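Govex user forum > Handling and safety > Good practice

Topic: How do you write the rule for carrying empty trays?

mkuruc
Hello all. I am rewriting our house rules for mobile handling and I am stuck on one paragraph. Our old text says "the robot shall not travel while holding a part". It was written for metal parts. Now we also move light plastic trays, and strictly read, every tray transfer breaks the rule. Do you have separate wording for empty trays? Our document is already 45 pages and I would like not to make it longer.

Adwoa_W
We have one sentence: an empty tray counts as a tool, a loaded tray counts as a part. The operators understood it the first day.

drahomira.m
I must disagree with Adwoa. A tray in the gripper still sticks out beyond the fingers, and it changes the space which the arm needs. If you call it a tool, then you must enter its size in the controller as you do for a tool. Do your people do this each time?

Adwoa_W
For the two tray types we use, yes. They are saved as presets. But I agree that the sentence alone does not say it, so I will add it.

mkuruc
And the grip itself? I was thinking of a rule "hold by the rim, never by the crossbars".

jzeman
Ours says the same, item 164 in the checklist. The crossbars bend and then the cells are not straight any more. We also ask for a clear floor before any travel — paper, film, small pieces, all of it. I put one picture from our hall, so you see which kind of tray I mean.
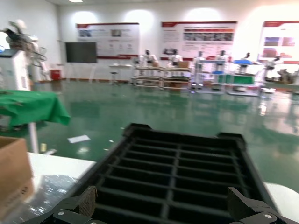

Black grid tray in the gripper, seen from the wrist camera.

drahomira.m
Thank you Janka, it is the same style as ours. But I see a scrap of paper on the green floor next to the tray. By your own rule, should the travel not wait?

jzeman
Yes, it should. The rule speaks about travel and not about gripping, so you may close the fingers, but the floor must be clear before the base moves.

Adwoa_W
I find this too strict. One piece of paper is not a reason to stop a whole line.

jzeman
On a glossy floor I prefer strict. Who decides which piece is small enough? Every shift will decide differently.

mkuruc
I will take the rim rule and the preset rule. For the floor I write "clear the travel path", without a size limit, and I send the draft to Branislav for review. If he wants a number, I will come back here.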